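Ticket 671: Hinilel budget sheet keeps losing my categories
Status: Open, waiting on support
Opened: February 4, 2023

Hi again! I know I already wrote in through the chat window, but the chat closed on me before I could paste everything, so I'm putting the whole story in here and hopefully whoever picks it up has it all in one spot.

I use Hinilel for our household budget, plus the little side business I run selling craft supplies out of the spare room. The desktop version, on a Dolteck laptop that's maybe three years old and otherwise behaves itself. Up until January everything was fine. Then I took the update (the one with the new rounded buttons, which I do like, by the way) and ever since, any category I make myself goes back to "Uncategorized" when I close the program. The built-in ones like Groceries and Utilities stay put. Mine don't. So "Yarn," "Postage," "Kid stuff" and "Vet" all get dumped in one big pile and I have to sort 271 transactions by hand, which I've now done twice and would really love not to do again!

What I tried so far, in order:

First I did the obvious thing and restarted. No change. Then I restarted the whole laptop, and still no change.

Next I signed out of my account and back in. This made it a little worse, if anything, because now the colors I'd picked for the charts were gone too. Everything's gray.

Then I found the help page about clearing the local cache and followed it step by step. I exported a backup first (yay me). Cleared the cache, opened Hinilel, made one test category called "Test 5," put a single transaction in it, closed it, opened it. Gone. The transaction was still there but sitting in Uncategorized with the rest.
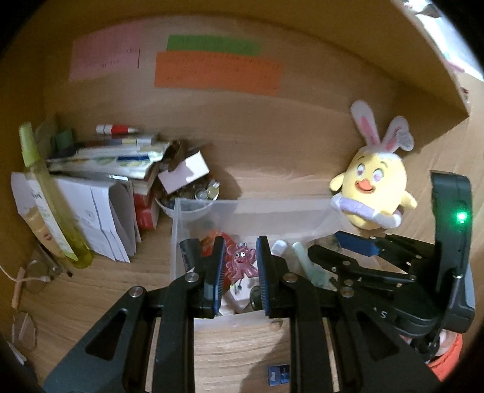 After that I wondered if it was a sync problem, so I turned sync off completely and pulled the plug on the router for good measure. Made another test category. Closed, opened, and it STAYED. I was so excited I yelled. Then I turned sync back on and within nearly a minute it vanished right in front of me while I was looking at the list. So to me it looks like the server has an old copy of my categories and keeps pushing it down on top of the new one, but I'm a yarn person and you all would know better.

Some other stuff that might matter:

My bank is Wurnlow Credit Union and the feed comes in through Honorato Link. I don't think the feed is the problem, seeing as the transactions themselves come in right, no doubles, no missing ones. I did disconnect it and reconnect it anyway and got the same thing.

The error log has the same line 4 times, once for each time I'd closed the program that afternoon: "category map version mismatch, using remote." I can send the full log, I just couldn't find where to attach it on this form.

Update, same day, evening: I got an automatic reply telling me to clear the cache. I did that already, see above! Please don't close this one for that.

Second update: tried it on my husband's computer, with a fresh install and my login. My categories aren't there either, and anything I add there disappears the same way. So it isn't the laptop. I've left sync off for now and I'm entering things on mine only, which works okay but means he can't see the grocery money.

What I'd like to know is whether you can reset the copy on your end, and if I should delete anything before you do. I have the backup from before I cleared the cache, and a newer one from tonight with everything sorted the way I want it. If you need one of them, tell me which and where to send it. Email is better than phone for me, I'm hopeless at picking up.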